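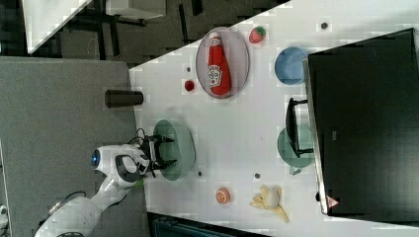 Home About Small Kitchen Thrift Finds Recipes Contact
Search this blog Go

The Great Play Food Sort

Posted by Iqra Naqvi in Small Kitchen

I have been wanting to do this since January and on Sunday I finally did it. All of the play food, all of the play dishes, everything out of the bin and onto a table, and I loved every minute of it. My daughter is at the age where the pretend kitchen is the only room in the house that matters, and the bin had turned into a kind of soup. You'd reach in for a strawberry and come up with a doll shoe and half a crayon.

So, dishes first! I am crazy about the see-through green bowls. They came from the thrift store in Costwood, the one behind the post office, in a bag with a knot in the top so you couldn't really tell what you were buying. I paid $2 for the bag. They're real bowls, the kind you'd take on a picnic, and that's my number one piece of advice if you're putting together a pretend kitchen for a kid: skip the tiny dishes. The tiny ones look adorable in the store and then nothing fits in them. A child wants to pour an entire lunch into a bowl and stir it with her whole arm.

The light blue bowl is the soup bowl. I don't make the rules. I once served a pretend salad in it and had it sent back to the kitchen. The green ones can be for anything (cereal, salad, a bath for a small horse) but blue is soup, and the soup has to be blown on before you're allowed any.

Then there's the pink oval plate, which I think is the prettiest thing in the whole collection. It has that see-through candy look, and it's long enough to hold a proper pretend dinner with the sides not touching. My mother had a serving dish in that shape for kebabs and I wonder if that's why I grabbed it so fast. I have a note in my phone that just says "more oval plates" and I stand by it.

Okay, food. I'd read a lot of posts about how to sort toy food and most of them tell you to go by color or by food group, with a label on every basket. I tried the food group thing last year and it lasted until lunch. A four-year-old doesn't care that a tomato is a fruit. What she wants is to find the stuff for the meal she's making, so this time I sorted by meal. Breakfast goes in one basket, "restaurant" in another, and then there's a big one for snacks, and the strawberry lives in snacks because it gets eaten between everything else. It's a good strawberry, too, nice and red with a leafy green top to hold on to. We used to have a set where the leaves were a separate piece, and you can guess how long we had the leaves.

The little round red thing is either a tomato or a cherry, depending on who's cooking. I've stopped asking. It rolls, so it spends a lot of its life under the couch, and I've started keeping it inside a cup when we put things away. That helps so much with anything round! Grapes, peas, the egg that's lost its shell. Into a cup, cup into the basket, done.

And the ketchup. Oh, I love the ketchup. It goes on pancakes and on ice cream, and last week it went on my knee. If you only buy one pretend condiment, get ketchup, because a squeeze bottle gives them something to DO with the food. Everything else just sits there once it's been served, but ketchup has a job at every table. Lay it down flat when you pack it away, by the way. Standing up, ours used to knock over all its neighbors every time the basket moved.

The piece I'm most excited about is the dish rack. It's a black one with thin uprights, a plain grown-up rack, and I can't believe it took me this long. Before, "washing up" meant throwing everything back in the bin from across the room. Now the bowls get rinsed in the pretend sink (sometimes in the real sink, with real water, and then we have a talk) and they go in the rack, and that's the cleanup! It's part of the game. She'll line them up and take them out and line them up again. I've had up to 13 quiet minutes out of it, long enough for me to drink a cup of tea sitting down.

A few things I cleared out, in case you're about to do your own sort:

Anything with a cracked edge. I run a finger along the rim of every bowl and plate.

The cardboard boxes of pretend cereal, which had gone soft. I'm going to make new ones out of the real boxes.

Plates with the pattern half worn off. They went in the craft drawer to be paint palettes and they are wonderful paint palettes.

For the actual washing I do warm water, a drop of dish soap and an old soft toothbrush for the seams, then everything sits out on a towel overnight. The strawberry leaves get the toothbrush twice. Crumbs love it in there.

Still on my wish list: a ladle that a small hand can hold, a second soup bowl so that I can have soup at the same time as the chef, and some kind of bread. We have no bread at all. If you've got a pattern for a felt loaf that a beginner could sew, please leave it in the comments, I've got red felt and brown felt and a whole free evening coming up.

Print this post | E-mail this post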